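# 機械に家事や工場の雑用はもう任せられる? その3

**tremer_oyaji**
前スレが埋まったので続きです。うちは実験器具の洗浄と仕分けを請け負う小さな作業場で、格子トレイを毎日ひたすら棚に戻しています。多い日で300枚。これを何とか機械にやらせたくて、夜な夜なシミュレーションをいじってます。楽しい! 楽しすぎて寝不足!

とりあえず今夜の一枚目を貼ります。

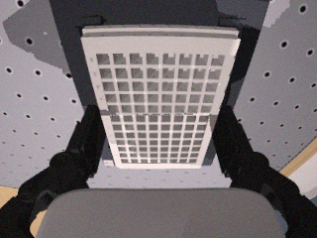 作業場でいちばん時間を食うのは、洗うことより運ぶことと向きをそろえることなんです。人がやると片手でひょいなんですが、腰にくるし、夕方になると雑になる。グリッパでつかむなら左右の縁を指ではさむ形がやっぱり素直で、マス目の中に指を入れるより仕切りへの負担がずっと読みやすいと思ってます。皆さんのところはどうですか?

**flutanance**
おお、いいですね! こういう地味な作業こそ見たかった。
ただ水を差すようで悪いけど、シミュレーションで持てるのと現場で持てるのは別の話ですよ。樹脂のトレイって個体差で反るし、洗いたては滑る。うちは皿で同じことをやって、現物に移したとたん成功率が40%まで落ちました。

**tremer_oyaji**
うっ、40%……。いや、でもそこからが面白いところじゃないですか!

**Khadija Benjelloun**
横から失礼します。家のほうの話をしてもいいでしょうか。私は食洗機のカゴを引き出して皿をしまうところまで機械にやってほしい派です。洗濯物をたたむより、形が決まっている硬いもののほうが絶対に早く実用になると信じています。格子トレイはその意味で最高の題材だと思います!

**goda86**
硬いもののほうが早いのは同意。でも「家で実用」はまだ遠いでしょ。家は毎日物の位置が変わるんだよ。猫もいるし子どももいる。工場は床にテープを貼って「ここに置け」で済む。その差はでかい。

**tremer_oyaji**
goda86さんの言う通りで、置き場所を決められるのは作業場の強みですね。うちも穴あきボードを基準にして、位置決めのやり方をいろいろ考えています。違う条件のも置いておきます。
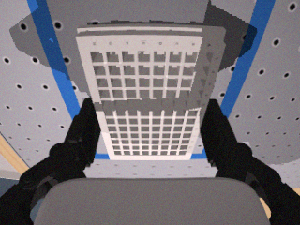

あと悩んでいるのが光です。作業場は西側に窓があって、夕方になると影の出方がまるで変わる。人間なら気にもしないのに、カメラで縁を探させると、影の境目を縁だと思い込むことがあるんです。照明を固定するか、いろんな影で学習させるか。私は後者に賭けたい!

**flutanance**
私は照明固定派。カバーをかけてライトを一つ付ければ終わる話に、何週間もかけるのはもったいない。現場は動いてなんぼです。

**Abdelkrim Amrani**
そこは反対です。照明を固定した設備は、隣に棚を一つ増やしただけで調整し直しになります。前の職場で痛い目にあいました。最初からばらつきを入れておけば、後が本当に楽ですよ。見た目を変えて752通り回したときは、境目の誤検出が目に見えて減りました。

**flutanance**
752通り回せる計算機がある職場の話ですよね、それは(笑)

**Abdelkrim Amrani**
古いデスクトップ一台です。週末つけっぱなしにしました。電気代は聞かないでください。

**goda86**
あ、それなら俺でもできそう。ちょっとやりたくなってきた。

**Khadija Benjelloun**
素人質問ですみません。はさむ力はどうやって決めるんですか? 私なら、弱いと落とす、強いと割る、で永遠に迷いそうです。

**tremer_oyaji**
いい質問です! うちはまず弱めから始めて、持ち上げて傾けて、ずれたら少し足す、の繰り返しです。指先にゴムを貼る案もあるんですが、洗剤で傷むのが心配で保留中。

指の高さも効きますよ。上すぎると下が振れるし、下すぎると頭が重くてお辞儀する。そのへんを考えながら見ているのがこれ。

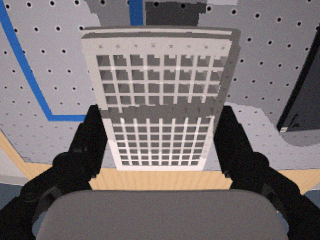

*格子トレイと左右の指。奥は穴あきボード、手前は木の天板*

**hajji_k**
ROMってましたが我慢できず書き込みます。指先がトレイの中ほどの暗い帯あたりの高さに来てるんですね。自分ならもう少し下から試すかな。中身が入ったら重心が変わりませんか?

**tremer_oyaji**
戻すときは空なので、まずは空で考えてます。中身入りは次の段階! でも下から試すのはやってみます。

**flutanance**
文句ばかり言ったけど、空トレイ限定なら今年中に現場に入れられると思いますよ。条件をしぼるのは大事。家の皿は……まあ、goda86さんに一票。

**Khadija Benjelloun**
私はあきらめません! 皿も格子も、縁をはさんで持つのは同じですから!

**goda86**
うちの皿、半分は縁が欠けてるけど大丈夫?

**tremer_oyaji**
欠けた縁、シミュレーションに入れてみたいので、差し支えなければどんな欠け方か教えてください。明日の夜はhajji_kさんの案で指を下げて回します。結果はまたここに書きますね。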